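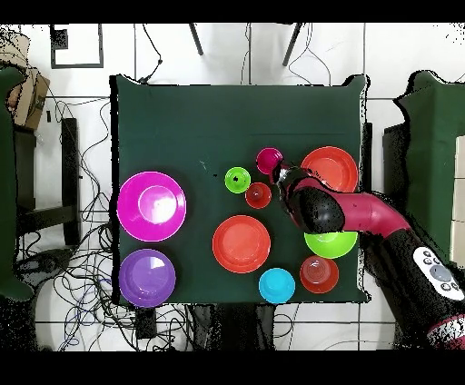
Thursday, 2 pm. Dishes out on the green cloth again, bowls, plate and cups mixed, no set order.

The cloth looks frayed at the edges. Jin-sol wants to hem it, I'd rather cut a new piece off the Dumeton roll and be done with it. It needs to stay this dark green - the lime and cyan cups read well against it.

Sorting by color first, then by size. The reds are the slow part. Red and red-orange get mixed up under the ceiling lights, so I wrote the color names on the shelf bins.

To do: order 6 spare small cups from Fikitz, wipe down the big bowls, ask Jin-sol where the lint roller went.

- Ro-un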